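Vindau gets a planner that knows when to wait

If you've been following along with my posts about Vindau, the little open-source planning layer we use at Lillwood, you'll know I've been grumbling about its timing since last September. Well, the new release is out, and I'm very happy to say most of my grumbles are gone! The big change is that the planner no longer sends a grasp the second it has one. It holds off until the wrist camera and the arm agree on where the fingers are. 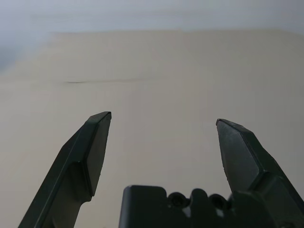
Thoa Cù

The old version replanned every 200 milliseconds no matter what, and if a frame came in late (they often did) you got a plan built on stale data. Now each plan carries the time stamp of the frame it came from, and anything older than 144 milliseconds gets tossed. It sounds like such a small thing, but I spent 17 evenings chasing that bug and I'm still a bit sore about it.

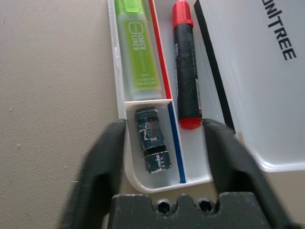
Open fingers over the pen tray, with a highlighter and a red-capped marker in their slots.

Fahy, our log viewer, got some love too. You can scrub through a run and see the plan and the camera frame side by side, and Zollamis (the simulator half) reads the same files, so no more converting.

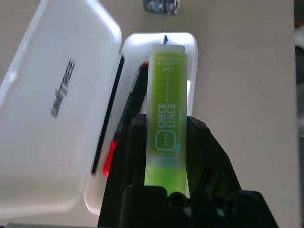
The part of Vindau I care about most is the grasp scorer, which got a full rewrite. It used to look only at where the fingers close, and now it also looks at what's left sticking out. With a highlighter held upright like this one, a good length of it stands above the fingers, and the path planner has to count that as part of the arm or it'll happily swing it into an open lid. We've got over 200 recorded grasps to test against, and I'm adding more this month. Install notes are in the repo, and do tell me if the scorer crashes on you.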